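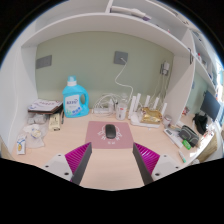
Figure 4.1 A mouse and mouse pad on a desk, with a power strip and cables near the wall.

Print this page
E-mail this page

Chapter 4
Setting Up a Home Office

Many small businesses begin at a desk in a spare room. Silvia Kadlec started her bookkeeping service in Tultport that way, with 300 dollars' worth of second-hand furniture and one client, a hardware store called Karppinen. By her second July she had enough work to think about renting an office on Brisow Street. She worked out that the rent would come to 500 dollars a month and stayed at home.

This chapter looks at the costs of working from home and how to record them. Some costs belong entirely to the business, such as printer paper and invoice books. Others are shared with the household. Electricity, heating and insurance are the usual ones, and the owner must work out a fair portion of each to charge to the business.

The most common method uses floor area. If a house measures 900 square feet and the office takes up 186 of them, the business share is a little under 21 per cent. The same share is then applied to each household bill. Keep the bills themselves, and write the percentage on each one when it is paid.

Section 4.1 deals with floor area. Section 4.2 covers telephone and internet charges, where hours of use are often a better guide. Cheques drawn on a joint account are left until Chapter 5.

Key terms: shared cost, business portion, source document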